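3.2 Opening the Towers and Sorting What Is Inside

The desktop towers turned out to be the most rewarding part of the whole collection. Of the 523 machines that came through the Cematham depot between the start of the study and the end of February, we opened 100, picked at random from the shelves, and recorded every part that a person could take out without cutting or prying. We had expected dull, uniform boxes. What we got was a wonderful mix, and even two cases with the same badge on the front could be laid out quite differently once the side panel came off.

Our working definition of a "loose part" follows Bandine's handling guide, with one change. Bandine counts a cable as part of whatever it is plugged into. We counted each cable as its own part if both ends could be unplugged by hand, and this choice matters a great deal for the totals. Under our rule the 100 towers gave 1,274 loose parts. Screws were left out and weighed separately (Section 3.4).

Each tower was laid on its side with the open face up, as in Figure 2, so that the board lay flat and nothing hung from its slot. We tried upright work during the pilot and gave it up quickly. Cards sagged, small clips dropped into the bottom of the case, and Filipa Baptista, who did most of the coding of parts, had to keep tilting her head to read labels.

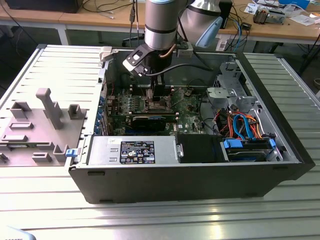

Figure 2. Open desktop tower lying on its side, with the graphics card, power supply, drive cage and wiring inside the case.

Access was scored on a four-step scale, from "free" (the part can be reached and gripped straight away) to "buried" (two or more other parts must come out first). Memory was scored free in most towers, but a long graphics card could push it down a step — and a cooler with a wide shroud could push it down two. Power supplies were nearly always easy to see and much harder to remove, mainly on account of the wiring. We found this gap between seeing a part and being able to lift it out so interesting that we added a separate score for it halfway through the pilot, and rescored the towers already done.

Wiring deserves a paragraph to itself. Bundles that had been tied back by the builder cost us very little time, while loose bundles spread over the drives and the edge of the board and had to be moved again and again. In 23 towers the order of removal was set almost entirely by the cables. Kourosh Bahrami and Américo Moreira scored these cases twice, working apart, and they disagreed most often on whether a cable was blocking a part or only lying across it. We kept the stricter score in every such case.

Drive clips were a pleasant surprise. Where a drive was held by plastic clips, our two raters agreed on the access score every time, and they gave it the same score on the second pass. Colored clips were also spotted sooner than black or gray ones. We did not set out to study color, and the sample was never balanced for it, so we report this only as something we would love to see tested properly.

Parts that had been taken out went into the Calado trays in the order of removal, board side down, and stayed there until the tray sheet had been checked against the case sheet. The matching procedure is given in Section 3.3.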